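May 18, 2021

Finally home, shoes off, tea made. Ivana dragged me to the open day at Cerness and I'm so glad she did! I figured we'd get a speech and a cookie (we did get both, the cookie was better), but then Rogério Rocha let five of us crowd right up to the bench where the gripper was, and I stayed put until my feet hurt.

I love that it's all such everyday stuff. Paper rolls, a tray, a snack wrapper. I kept thinking of my kitchen drawer.

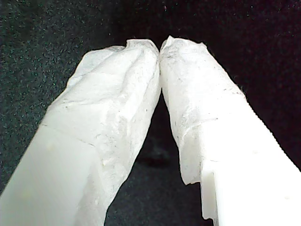
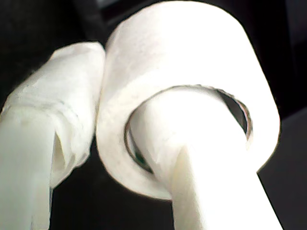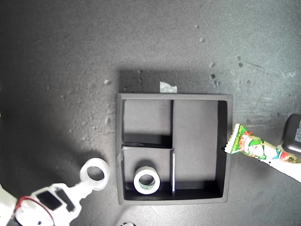
At the bench, Cerness open day. Last one: the tray and the Corn Potage wrapper.

Ivana asked a hundred questions, naturally. I asked one, whether those crinkly white fingertips ever get changed, and then Vitória Correia called everybody over for the group photo and I never got my answer. Must email Rogério.

We missed the 3 o'clock talk completely, oh well. There's another open day in June and Gleice wants to come if she can get off work. Bus home took forever. Need to call Mom tomorrow and buy paper towels.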